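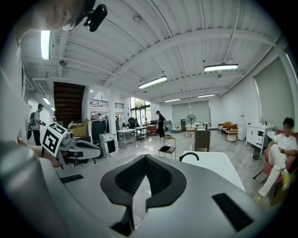 Minutes taken by Renu Garg
Gripper software sync, Wednesday, Clulldale floor

1. Actions from last time

Timestamp patch for the Tiltenus recorder is merged. The Darnard exporter still writes gripper width in the old units; carried over.

2. Marker detection and time alignment

Procedure as now written: the operator holds the printed marker card up to the gripper camera before the first task, and the card is held again at the end of the session. Cabello reads both passes and fits a single clock offset per device.

Of 452 sessions reprocessed, 4 failed to produce an offset. In two of them the card was tilted far enough that the corner refinement step rejected it. Agreed to loosen the angle limit and keep the reprojection check as it is. The other two have no closing pass and will be dropped.

Question raised on whether the second gripper may be in view during the marker pass. No objection. The detector only looks for the coded pattern, and partial occlusion of the card is already flagged.

3. Pose tracking in large rooms

Drift is worse where the upper half of the view is mostly ceiling. Ribbed panels and repeated light fixtures give many similar features and the matcher closes loops on the wrong one. Proposal: cap features per grid cell and raise the ratio test threshold – decision deferred until there are numbers on the held-out set.

Mirrors also discussed. A mask is possible but adds about 100 ms per keyframe, too slow for the live preview. Offline only for now.

4. Face blurring

Blur pass runs after pose tracking, before export. Order to stay fixed in the config and not be exposed as an option.

5. Actions

Angle limit change and regression test – Renu
Exporter units – carried over
Ratio test comparison, results to the list before next sync
Remove the two sessions without a closing pass from the index

Next sync same time, 2 pm.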